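The price on the brochure

The first quote Alžběta Krajčí received for a bin-picking cell ran to 2 pages and was, she says, a pleasure to read. The second quote, from the same supplier a month later, ran to nine and was less of a pleasure. Somewhere in the extra seven pages were the gripper, the cables, the guarding, the commissioning and a line called "miscellaneous integration" that cost more than her car.

Krajčí manages operations at Clodari, a dishware return and wash business in Kirnidville that collects reusable bowls and bottles from cafés, cleans them and sends them back out. Everything arrives in a jumble. Someone has to stand at a bin and sort it, and for years the company has struggled to keep anyone at that bin past October, when the better-paid jobs on the waterfront start hiring.

So she went shopping for a robot. This is a bit like shopping for a kitchen renovation, in that everybody you speak to is cheerful and no figure you are given includes the thing you asked for.

"The arm is the part you can get a straight answer about," she says. "You ask what the arm costs, they tell you what the arm costs. Then you ask what it costs for the arm to pick up a bowl, and they want to set up a meeting."

She had 4 meetings. The upshot was a spreadsheet with the arm on one line and everything else on 633 others, a document she keeps on a shared drive under the name Uma, after an aunt who was also expensive and hard to argue with.

Ľubica Kuruc, who runs the small integration firm Beneš and has spent 11 years talking food and packaging companies into robots (and, more often than you'd expect, out of them), reckons most first-time buyers get the proportions upside down. They fret over the arm for months and treat the business end as an accessory. Her own rule is to budget as much again for whatever touches the product, and then to put aside something for the second version of it, because the first will meet a bowl it doesn't like.

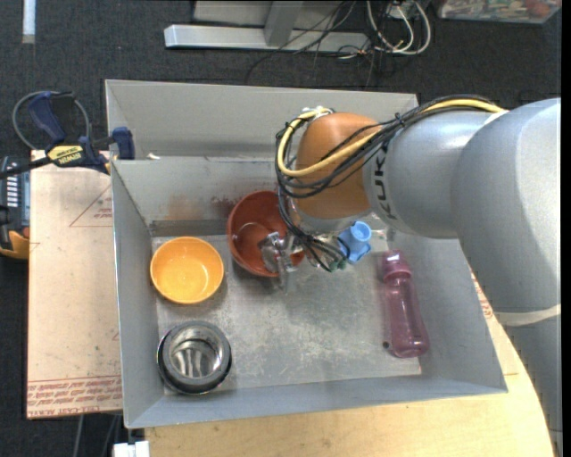 Her other rule is to pay for a trial before paying for a cell. Trials are unglamorous. They happen on borrowed benches with hardware-store clamps, and they make poor viewing for directors who have watched the promotional video. But a few weeks of one will tell you whether shiny things are a problem, whether see-through things are a problem, and how the arm feels about something lying on its side in a corner. Kuruc charges for them by the hour and prefers that the client supply the dishes, chips and stains included. Clients like to send new ones. She sends them back.

Krajčí's trial used up 2,084 picks, a number she can recite because she was invoiced for it. She won't share the success rate, beyond saying it was better than her brother-in-law predicted and worse than the brochure did. What she got for the money was a list of the items that gave trouble, and a much shorter conversation about miscellaneous integration.

It also changed the budget. The faster arm came out of the plan, as the belt feeding it could never have kept up anyway. Spare fingers went in, along with a maintenance contract and two weeks of wages for the person who will be trained to clear jams. Floor space had been down as free, on the grounds that Clodari already had a floor. Then somebody drew the safety fence on it in chalk and found the fence went through the lunchroom door.

The lunchroom door is being moved. It has its own line in Uma now, just under the cable trays, and the builder's quote runs to a single page. Krajčí has asked him when she can expect the other eight.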